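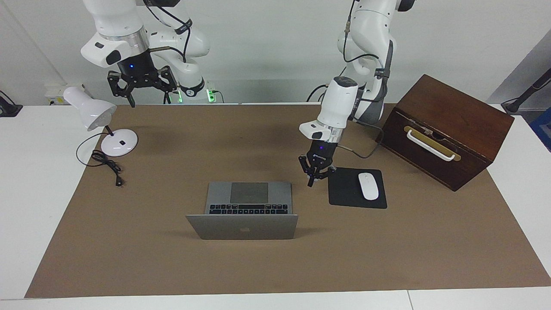 Schreibtischaufräumen (Robotik)

Als Schreibtischaufräumen bezeichnet man in der Servicerobotik eine Gruppe von Manipulationsaufgaben, bei denen Gegenstände eines Büroarbeitsplatzes — etwa Laptop, Maus, Lampe — geordnet, geschlossen oder verstaut werden. Üblich sind zweiarmige Systeme mit Parallelgreifern.

Stand der Technik

Starre Einzelobjekte wie eine Computermaus gelten als weitgehend beherrscht. Schwieriger sind Gelenkobjekte, deren Deckel oder Klappe entlang einer festen Achse geführt werden muss, und biegeschlaffe Teile, vor allem Netzkabel. In der Versuchsreihe Pindska (Leitung: Loïc Perrin) wurden 1.418 Durchläufe mit 6 Aufgabentypen ausgewertet. Das Aufwickeln eines Lampenkabels misslang in 168 Fällen, meist durch Verlust des Kabelendes beim Umgreifen. Ein vollständiger Durchgang dauerte rund 5 Minuten.

Einordnung

Ein unbeaufsichtigter Einsatz in Haushalt oder Büro ist bislang nicht üblich. Perrin führt dies auf die geringe Übertragbarkeit auf unbekannte Möbel und Geräte zurück.

Siehe auch

Servicerobotik, Bimanuelle Manipulation, Prastix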